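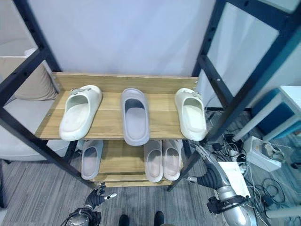

Figure 1. Sandal rack used for the Workent tidying task, with both hands of the robot near the lower shelf.

Progress report to the Drura fund: Workent project, Keledthorpe site

Work during October continued on the footwear task, in which the robot sorts and straightens slide sandals on a two-board metal rack. The site recorded 383 attempts against a planned 800. The shortfall is the result of a fault in the right hand, described below.

On Thursday, during a reach toward the lower shelf, the right hand failed to open on command and kept its grip on a sandal strap. The arm continued its return path and pulled the rack forward. Ada Amato, who was supervising, pressed the emergency stop. There was no injury and no damage to the rack. The robot was powered down and work was suspended for the remainder of the week.

Chang-ho Ki examined the logs and found 13 earlier attempts in which the hand had been slow to release. None had been reported, as the sandal came free each time before the arm moved off. He traced the delay to a worn connector at the wrist - the same part is fitted on the left side, and both have now been replaced.

Three changes are in force. The arm may not withdraw until the hand confirms that it is open. Any late release is logged as a fault. Arm speed near the rack is held to 60 percent of the former limit until Rizwan Mridha has signed off the revised safety file.

Attempts resumed at the reduced speed. We request that the remaining attempts be carried into the next reporting period, at no added cost to the fund. A revised schedule will be sent separately.

Pierina Mancuso
Project Manager, Workent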